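New cushion covers for the reading lounge at Grondari

04/04/2026 – The reading lounge on the second floor of the Grondari community house is open again after a small renewal. The walls are still pale, and the big cream sofa has stayed, but it now has throw pillows in two colors, light gray and teal blue. The covers were sewn by the evening class of Marietjie Shezi, and the whole work cost 1069 rand, paid from the book sale.
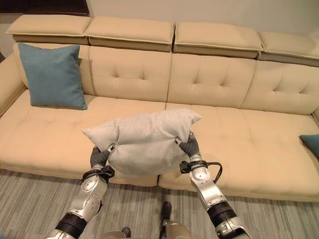
Why did the house keep the old sofa? It is still strong, and visitors asked for it to stay when the house collected their wishes in April – 43 people wrote an answer, and most of them wanted only softer pillows for the back.

Shireen Mtshali, who takes care of the lounge, explained that the pillows are for everybody and should stay in the room. The covers can be taken off and washed at low heat. They will be washed every 20 days, and the gray ones go first, as light fabric shows stains sooner.

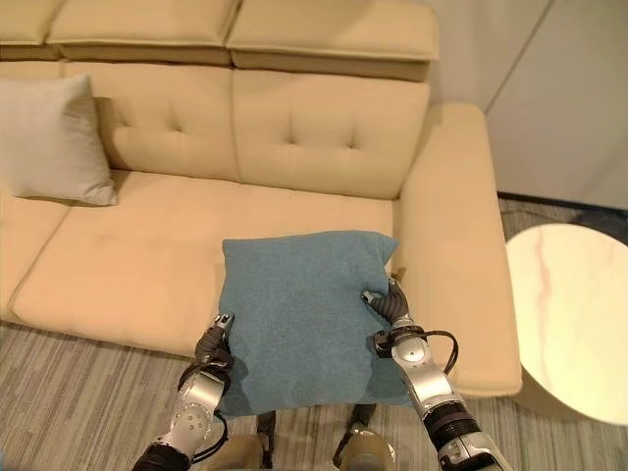 The evening class will also sew eight spare covers, so that the pillows do not stay bare on washing days. People who want to help with the sewing can leave their name with Pieter Visser at the front desk.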